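Sirnasside Hall: Questions People Ask Before They Book

Last updated August 15, 2026

Can I hire the hall for one evening?

Yes. The short hire runs 5 hours, and the clock starts when you collect the key, not when your band finds the parking lot. If you need the whole day, ask for the day rate. Weddings nearly always need the whole day, including the ones described to us as "super low key."

How much does it cost?

The short hire is $186. The full day is $371. Those prices cover the main hall, the kitchen, the restrooms and the coat room. They don't cover cleaning up after confetti, which is charged by the hour and billed with a certain amount of feeling.

Residents of Sirnasside used to get a discount. It ended when we discovered how many people will claim to live here for the length of a birthday party.

Do you take a deposit?

We do. It's one half of the hire fee, and it holds your date. The rest is due two weeks before the event. If you cancel before that point you get the deposit back. After that point we keep it, and your explanation goes into a folder. Some of them are very moving.

How far ahead should I book?

For a summer wedding, a year. For a winter meeting, you can probably have it tomorrow. February is so quiet that we've considered charging the echo rent. If your dates are flexible and your guests own coats, February is the month to ask about, and we'll throw in a second evening for setting up.

How many people can dance at once?

The fire certificate sets a limit for the building as a whole and you'll find it on your hire agreement. It doesn't have a separate number for dancing, and the fire marshal has asked us to stop raising the matter. In practice a circle dance takes up more room than you think, and a line dance takes up more room than anyone thinks. Couples dancing is the most efficient use of the space until somebody learns to dip.

What shoes are allowed?

Soft soles, leather soles and socks are all fine. Heels are fine if they have caps on. Tap shoes are allowed only on the portable boards, and you have to ask for those when you book. Cleats have come up. No.

Is the floor slippery?

Depends who you ask. We have it buffed between seasons with Ruchti, a dry paste that smells like a church and costs like one too. For the first week after buffing, it's quick. By the end of a busy month it has calmed down a good deal. If you teach beginners, aim for the end of the month. If you compete, you already know what you want and have probably written to us about it.

Please don't improve the floor yourselves. Over the years people have put down talcum powder, cornmeal, soap flakes and, on one occasion, a soft drink. The soft drink was to make it stickier. It succeeded. 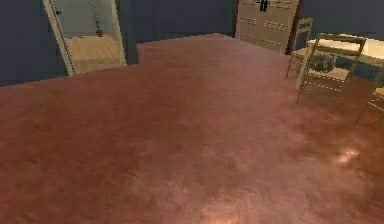 Annelore Haberkorn wrote in to say that our advice on beginners is backward, and that new dancers ought to start on a fast floor so they never learn to drag their feet. She has been right about several things in the past, so we pass it along. We'd only add that her way involves more ice packs, and the kitchen freezer is small.

Can we bring our own music?

Of course. There's a house sound system, a Bondell, and it takes a cable or a memory stick. It doesn't take requests from phones more than a few steps away, whatever the phone says. Bring a backup. Bring the backup's charger.

Live bands are welcome. Amplified music stops at eleven, and the neighbors are extremely good at telling time. An unplugged fiddle may continue until midnight, provided the fiddler is any good. The neighbors will be the judge of that as well.

Is there a piano?

There is, and it was tuned in living memory. If you need it in proper shape for a recital, tell us when you book and we'll call the tuner at your expense. Drinks may not be placed on the piano. Small children may not be placed on the piano either, a rule we'd hoped was obvious.

Can we cook in the kitchen?

You can reheat, boil, brew and assemble. Deep frying isn't allowed. The oven is a Gustunano with 2 working settings, off and very hot, so keep an eye on your pastries. The hot water urn takes forty minutes, and standing over it makes no difference. There are cups and saucers for a large crowd, though you should give up on the idea of them matching.

Can we serve alcohol?

Serving it free to your own guests needs nothing more than a tick on the booking form. Selling it needs a permit from the county, which you apply for, and which takes longer than you've allowed. Red wine is permitted. We ask you to think about it first.

What about decorations?

Freestanding things, yes. Things hung from the hooks along the walls, yes. Tape, tacks, staples and nails, no. Balloons are fine if every one of them leaves with you. Candles have to be the battery kind. Glitter isn't in the rules, as we didn't want to give anyone the idea, but please consider this paragraph the rule on glitter.

Do we have to clean up?

Sweep, wipe, stack, and take your trash home. A dry broom only, please. Wet mops lift the finish and we then have to pretend we don't know which booking did it. The closet has everything you need and a laminated sheet on how to put it back.

I left something behind. Do you have it?

Probably. Lost property is kept for three months in a trunk by the office door. It currently leans heavily toward single gloves and cake stands. Reading glasses go in the drawer, where you may try on as many pairs as it takes.

Who do I contact?

Use the booking form, or call the office in the morning. Messages left after ten at night are listened to the next day, all the way through, by everyone in the office. If your question is about parking, the answer is behind the building, next to the hedge, not in it.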